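厨房台面上的办公室

搬进这套房子的时候我有一间书房。现在那间书房里放着一张婴儿床、一台除湿机和两箱还没拆的冬被，我本人连同我的发票、说明书、体检报告和半盒回形针，一起被安置到了厨房台面的尽头，靠墙那一截。

那一截台面原来归面包机管。面包机是前年九月买的，Grillach牌，买的时候我在家里宣布，从此以后早饭不用再去楼下排队。它一共烤了三次面包，第三次那块拿来垫过窗户。所以请它下岗的时候我没有什么心理负担，倒是它的量杯我一直没舍得扔，现在里面装图钉。

台面是大理石的，灰绿色，带白纹。前任房东留下来的，他交房那天摸着这块石头站了很久，我以为他舍不得，后来才知道他是在想要不要提醒我柠檬汁的事。他没有提醒。关于柠檬汁我以后单独写一篇，这里只说一句：石头好看归好看，在上面找东西是真的难。白色的线头、小票的碎角、掉下去的药片，一落上去就成了花纹的一部分。我曾经对着一条白纹擦了好几下，心里还在骂谁把酸奶滴这儿了。

一开始我没打算买收纳用品。我的想法是纸嘛，摞起来就行。摞了一个多月，纸堆长到快跟电水壶一样高，最底下那张是物业的停水通知，等我翻到它，水已经停过又来了。还有一张洗衣店的取衣单，也是这么过期的，老板娘把大衣还给我的时候问我是不是出国了。

于是上网买文件架。这个世界上文件架的种类多得不讲道理。我先看中了一款Ingvarsson的，白蜡木，铁件，图片里旁边摆着一只梨和一本没有字的书，价钱够我买十个普通的。我把它放进购物车，看了三个晚上，最后想到它的归宿是站在电饭锅旁边被蒸汽熏，就替它不值，删了。

最后买的是Jimovetti的塑料款，橘粉色，页面上叫“蜜桃奶橘”。我原本要的是灰色，灰色缺货，客服说补货需要二十一天。我当时的情绪状态撑不了二十一天。收到以后发现这个颜色在屏幕上是蜜桃，在厨房里更像三文鱼，不过跟灰绿的石头放在一起居然不难看，有点像那种小时候的搪瓷脸盆配色，土得挺有信心。

它的结构我要表扬一下。后面几层是斜着往上走的，一层比一层高，文件插进去能露出头，不用全抽出来看。两边是镂空的，一排排圆角的小方洞，说是透气。我不知道发票为什么需要透气，但是擦灰的时候我深刻理解了这些洞的数量。前面侧边还有一溜小方格，竖着排下来，大概是给笔和夹子准备的。我往里放过一支笔，后来放过一根牙签，现在最上面那格塞着个小盒子，底下有一格立着张小白卡片。

同一单里凑满减，又买了个浅绿色的小篮子，侧面也是一格一格的孔。这种篮子每家都有，用途说不清楚，但是一旦有了就再也空不下来。我给它定的职责是“待处理”。十五分钟之后里面就有了一包酱油、一把不知道开什么的钥匙和一个充电头。待处理的意思，在我们家约等于养老。

收拾那天是下午四点开始的。我先把台面全部清空，东西挪到餐桌上，餐桌上的东西挪到沙发上，沙发上的人挪到卧室去。然后擦台面。墙根那儿有一条窄窄的浅灰色金属收边，平时根本没人注意它，我拿旧牙刷顺着刷了一遍，刷出来的东西里有芝麻。我家已经很久不吃芝麻了。

分类是最花时间的。网上的教程一般让你分成“要办的”“要留的”“要扔的”，听起来很合理，问题在于我手里的纸全都自称第二类。微波炉的说明书要不要留？微波炉上一共两个旋钮，我都会拧。可是说明书背面有个保修电话，保修早过了，电话万一还有人接呢。就这样我和一台微波炉的说明书相持不下，中间还喝了一杯茶。最后它进了卧室的抽屉，那个抽屉我命名为“档案”，显得受尊敬，也确实不会有人去拿。文件架最高的那一层给了五支记号笔和一个白盒子。

中间那层放了一个印着红字的小白盒子。再往下一层放一支蓝帽的笔，最下面一层目前有一支绿身白盖的胶棒。

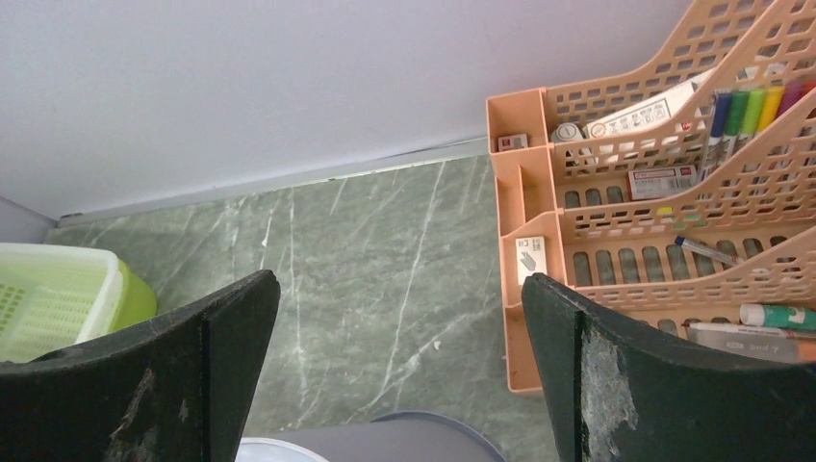 位置我也调了好几次。开始文件架放在左边，篮子放右边，结果每次切菜胳膊肘都要碰到篮子，酱油包掉下来过两回。换过来就好多了：篮子缩到左边靠墙的地方，文件架占右边，背贴着墙站。白墙前面立这么一个橘色的东西，第一眼确实有点突然，来送菜的邻居问我是不是在家里开了彩票站。

中间空出来的地方，我的计划是放电脑，白天在这里办公，饭点之前合上收走。计划执行得不能说不好，只是饭点这个概念在我家比较有弹性。上午有人来热牛奶，下午有人来切苹果，我开着会，旁边有人问我蒜在哪儿。有一次同事夸我背景里的声音很治愈，问是不是放了白噪音，那是砂锅。

也有没解决的问题。铅笔还是找不到，我怀疑它们不喜欢橘色。剪刀我明明规定了住处，它每天晚上还是会出现在卫生间。家里人对这套系统的态度是尊重但不参加，取东西的时候知道从架子上取，放回来的时候一律放进绿篮子。我贴过标签，用的是Grastus那种手按的打标机，一个字一个字往外挤，挤了“待处理”三个字，粘了两天，被蒸汽熏得翘了边，“待”字先走了。剩下“处理”两个字，语气一下子严厉了很多。

石头上现在多了一道印子，在原来放面包机的位置，颜色比旁边深一点，擦不掉。我问过卖石材的，他说可以打磨，报了价，我就决定喜欢上这道印子。

下个月打算对付的是水槽底下那个柜子。里面有多少塑料袋我心里没数，上次开门的时候滑出来几个，我用脚推回去，把门关上了。如果谁家有塞得下又拿得出来的办法，请在底下留言，要买东西的办法也行，但是别再给我推荐带洞的了。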